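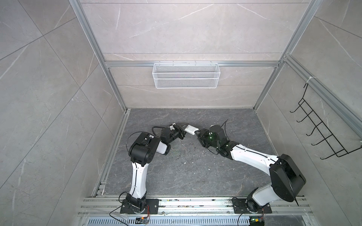
Sokalum developer day: worth the trip?

Search this forum Advanced search

23 replies, 453 views

kettlebridge
Went to the Sokalum developer day in February and said I'd write it up for those who couldn't get a ticket. It was held in the old wool exchange, which holds 400, and it was full by the time the first talk began. I took the train in and walked from the station.

The morning was all keynote. Nelli Kinnunen went through the changes to the app store and the new screen layout tools. The main point is that apps written for the old version will keep running until the next major release, but you won't be able to submit updates for them after the summer. She said this quite quickly and moved on to the themes. I'd have liked more time on it.

After lunch you had to pick between a session on notifications and one on porting. I did porting. We were each lent a test handset and had to get our own app running on it by the end. Mine started but the menus were in the wrong order and the back button closed everything. The man next to me got his working in twenty minutes, so it may just be my code.

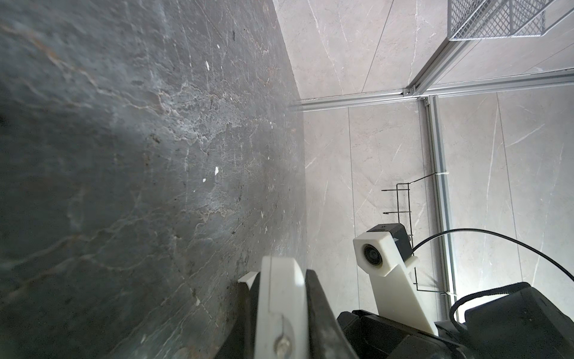

Gaspard Texier
I was in the same porting session and I don't agree that the summer cut-off was rushed through. It was on a slide and it is in the printed notes, page two. Where I do have a complaint is the tools. The new layout editor wouldn't open any project with more than 100 screens. I asked at the help desk and was told to split the project up. That is several days of work for me and I'm not going to do it for a store that brings in so little.

kettlebridge
Fair enough, I hadn't looked at the notes. I've got them here now and you're right, it is on page two. I still think it should have been said properly from the stage.

mossgate_dev
Did they say anything about Cutura? I've got two apps built with it and the last I heard it wasn't going to be supported on the new handsets.

kettlebridge
There was one question about it at the end of the keynote. The answer was that Cutura apps will install but won't get notifications. No date for anything better. Someone from Wattimena was there showing a converter, but it was a queue all day and I didn't get to try it.

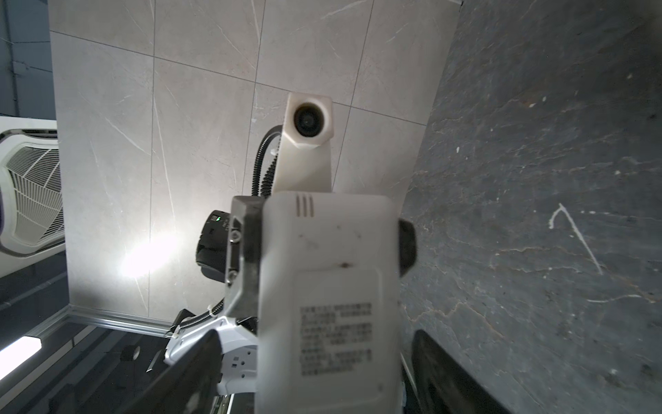
The other thing I meant to put in the first post is the test handsets. You had to give them back at the door, which surprised a few people, as the invitation email read as if you'd keep yours. If you want one for longer you can apply on the developer site. It's a short form and they ask for a link to an app you've already published.

plumline
I applied for one last month and got turned down. No reason given. My app is in the store and has decent reviews.

Gaspard Texier
Same here the first time. I applied again with a different app and it was accepted, so try that.

mossgate_dev
Thanks both. I tried the Wattimena converter at home last night. It managed the smaller app, apart from the icons. The bigger one stopped halfway with no error message. I'll move that one to Rokorau and leave Sokalum alone for now.

kettlebridge
I wouldn't give up on it yet. The handset itself is good and the keyboard is the best I've used on a touch screen. I'm going to finish my port and see what the sales are like by the autumn.

plumline
The keyboard is good, yes. I can't see it bringing the customers back though.

Share (4)

Recent topics
Back button closes app after porting
Cutura notifications: any workaround?
Layout editor and large projects
Rokorau store fees
Test handset applications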